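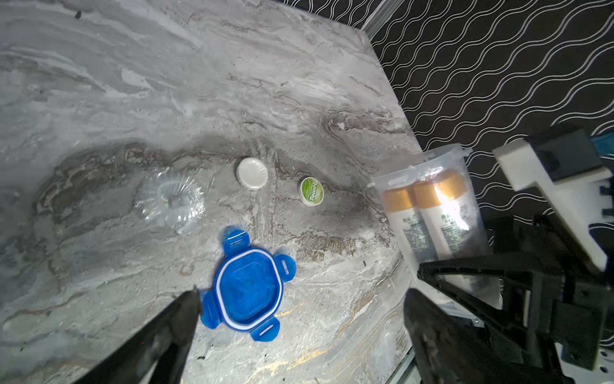 What was the second part of the grant spent on?

It was spent on the sorting and storing of small household things, which are the items that our members lose most often and buy again without need. The money went to baskets, printed labels, tables and the hours of two session leaders.

Progress report to the Obura Fund
Project: Tillow Home Sorting
Prepared by Mwende Makori, November 11, 2023

Dear Faith Rotich,

I thank you for the patience with this report. I have put the work first and the money after, as you asked in your last letter.

In the first period we worked with large things, such as bedding and coats. In this period we changed to the small ones. Members told us that the large things are easy, because everyone can see them. The trouble begins with a lid which has lost its box, a small tin that may be full or may be finished, and little bottles that roll to the back of a shelf.

Our session leader Oduor Kinyua now begins every meeting in the same way. A few small items are laid out on a table with space between them, and members talk about each one before anything is put away. A blue food-container lid with four locking tabs is a good case. Some members wanted to keep it with the kitchen boxes at once. Others said that a lid without its container should wait in a separate place for one month, and after that it should go. We have adopted the second rule. The white gasket ring in this type of lid must also be checked, as a lid with a bad ring is not worth keeping.

For bottles we teach to stand them together in a tall clear cup. Two bottles with gold-colored caps fit side by side in one plastic cup, and the labels can still be looked at through the side. It costs nothing if the cup is already in the house. The clear plastic pieces are harder. On a table with a marble pattern a transparent cup-like piece with a ribbed rim almost disappears, and so Jhun Pangilinan has proposed that we use a plain dark cloth under the items at the Kollcombe meetings. We did not try it yet.

Round tins are kept with the label up. Where the writing is on the lid, members are asked to put the tin low, so that they look on it from above.

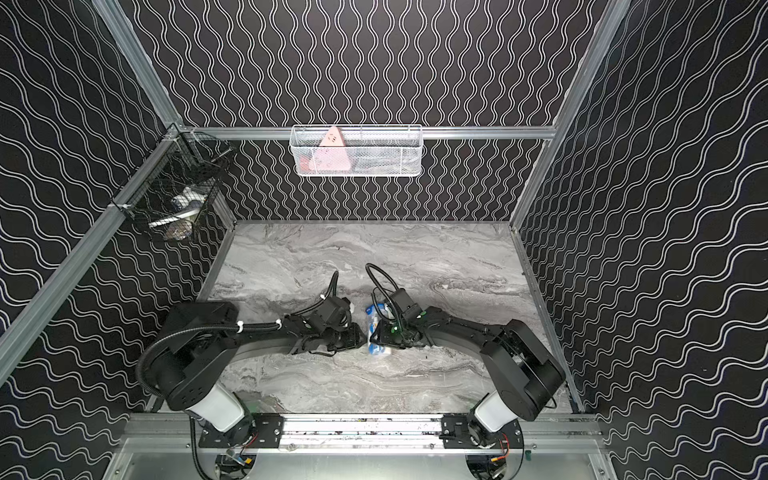
STORAGE AND FITTINGS

We have decided for wire mesh baskets fixed on rails. Closed boxes were tested in March and the members did not like them - they forgot what was inside. With mesh the contents can be seen at least partly, and the basket does not take space from the work surface.

Two colors are in use, white and black. My opinion is that the white mesh is better for this purpose. A pink item standing in the white basket is noticed at once, with its point a little higher than the rim, but the gray items next to it are still not easy to make out. The black basket in the back corner is more difficult to read against a dark patterned wall, even when there are white and blue items in it. For the next order I would ask for white only. Bijan Rezaei agrees with this, but he reminds that the black ones from Horoseck are already paid and we should finish them first.

The baskets should be hung where the hand can reach without leaning over the table. The height is not fixed by us, every household decides it.

MEMBERS AND MONEY

In this period 152 households took part. Each received a printed sheet with the sorting rules, and we printed 500 sheets in total, so there is enough for the next group.

From the grant, 2000 dollars was set for baskets and rails. This line is fully used. The line for printing has a small rest, which I ask your permission to move to transport. The Kollcombe hall is far from the bus and two older members have stopped to come for this reason.

OPEN POINTS

The rule of one month for single lids needs a better form, as members forget the date when they put the lid away. Oduor would like a small sticker with the date on it.

I would also be thankful for your answer about the transport money before we sign for the hall again. The receipts are with Bijan and he can send copies when you need them.

With respect,
Mwende Makori
Tillow Home Sorting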